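Ticket 466 - Desktop, Dell, no display after memory upgrade
Opened by: Lino Ferri
Assigned to: Sandro Marchetti
Site: Lalwood, bench 2
Date: June 15, 2022

Symptom: unit powers on, fans spin, no video. Power button steady amber. Side panel removed for inspection.
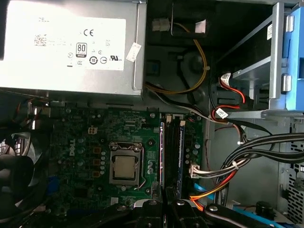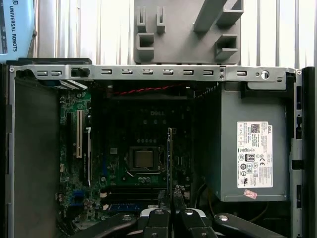 Step 1. Unplugged at the wall, held the power button to drain. Reseated the four-pin CPU power connector at the board. No change.

Step 2. Checked the supply with the Bianchini tester. All rails within spec - supply ruled out.

Step 3. Removed all memory. Beep code returned on power-up, so the board is reading its slots. Installed the original module alone: display came back. Installed the new Umimell module alone: no display, same amber light.

Step 4. Umimell module is rated for 800 MHz. Tried it in each slot in turn, same result. Second module from the same batch works.

Cause: defective memory module.

Action: original module left in, replacement requested from Plollitia. Ran the memory test for 40 minutes, no errors. Drive cables checked before closing.

Status: pending part. Do not reuse the bad module - it is bagged and tagged with the ticket number.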